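Home | News | Projects | People | Contact
Print this page | E-mail this page
2 min read

Can a Robot Do the Chores Yet? Markwood Lab Shares What It Has Learned

MARKWOOD, March 6, 2023 – Divero, the robotics group behind the Namia household trials, today released its first public findings on everyday chores, and the team is delighted with how far the hands have come!

Namia asks its machines to do small, dull, useful jobs: sorting packets, clearing a table, restocking a shelf. The project logged 963 attempts at 4 chores, and every one of them, good or bad, is in the report.
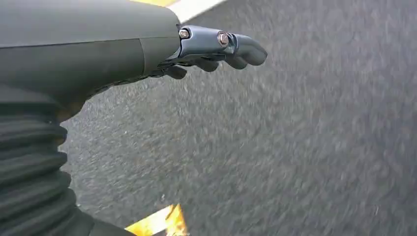 Can a robot take over the housework today?
A few small jobs, if a person stays close by; a whole kitchen is still a long way off.

"People expect the heavy stuff to be hard, but give me a heavy box any day," said Wubit Shiferaw, who leads the trials. "A thin little packet on a flat surface – that's the one that keeps us up at night, and I love it."

Sorting is where the group has put most of its time, with small goods going in and out of divided trays.
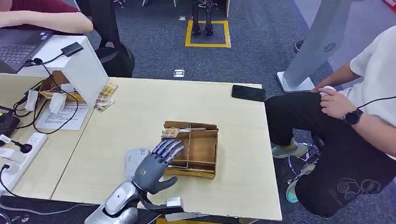 Shop work may come sooner than housework, the report says. Shelves stay put and stock comes in known sizes, while a home changes from one hour to the next. Kalkidan Kumsa, who runs the shop-floor tests with local grocer Habte, wants to reach 1000 attempts before adding folding to the list.

"Towels next," Kumsa said. "I can't wait!"

The next set of findings is due in October.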